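Snack Basket Check: Break Room, Zuswood Site
May | By the Zuswood facilities desk
2 shares | 200 views

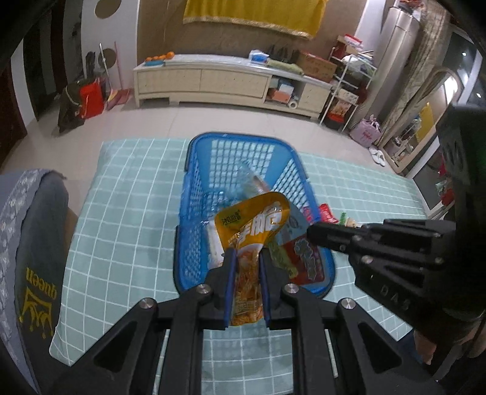 Snack packets in the blue basket on the low table.

[x] Basket sides: no cracks found by hand.
[x] Table steady.
[ ] Dates: two packets past date, removed.
[ ] Loose packets beside basket: put back or throw out.
[x] Tablecloth: wiped at 4 p.m.

Comment: Keep nut snacks in their own bin.

Related
Fridge Check, Vusent Floor
Kettle and Cord Check
Jinudel Pantry List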